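# Visit to the Prurkelis manipulation lab

Jummai Obi and I went to the Prurkelis lab on a Wednesday in February. We had asked for a tour after reading their short report on collecting training data with hand-held grippers. Yakubu Effiong met us at the front desk at 9:30 and stayed with us until lunch.

The lab used to record all of its demonstrations by teleoperation. An operator sat at a console and drove an arm through the task. Effiong said the data was clean but slow to get, and all of it came from one room. When they moved a trained policy to another table, it did badly.

The current method leaves the arm out of the recording step. A person carries a gripper by hand, with a camera mounted on it, and does the task directly. The camera position is worked out afterward from the video, and that gives the path of the gripper through space. The opening of the fingers is recorded too. A policy trained on these recordings is then run on an arm fitted with the same fingers and the same camera mount, so what the arm sees at run time is close to what it saw in training.

The result we had come to ask about is a comparison called Dikness. Two policies were trained for the same bottle pick-up task. One used 700 demonstrations recorded at a single bench. The other used the same number, spread over ordinary tables in shared parts of the building, with whatever was lying on them left in place. On the original bench the two were close. On tables neither policy had seen, the second did clearly better. Effiong would not give us the success rates, as the paper is under review.

Jummai asked about clear objects, which give our own group at Oyelaran a lot of trouble. He said transparent bottles are still the harder case for them. Reflections and whatever shows through the plastic change with every table, and the single-bench policy seemed to learn its own background. Caps and labels help. They do not use depth for this task at all — color video only.

I tried the gripper myself for a few minutes. The closing action takes less force than I expected. The hard part is moving at an even speed, as fast wrist turns blur the video and the camera tracking can be lost. Recordings where that happens are thrown out by a script called Pestby, which Effiong wrote. It also drops anything where the gripper is out of view of useful texture for about two seconds.

We did not see the arm run. It was down for a wrist joint replacement, and the part had not arrived. Jummai is arranging a second visit for that. In the meantime they will send us the finger drawings and a small set of recordings, and we will try them on our own arm first. 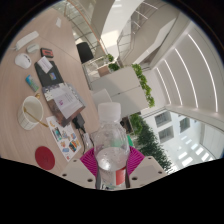
*Bottle task at a shared table, seen from the gripper camera.*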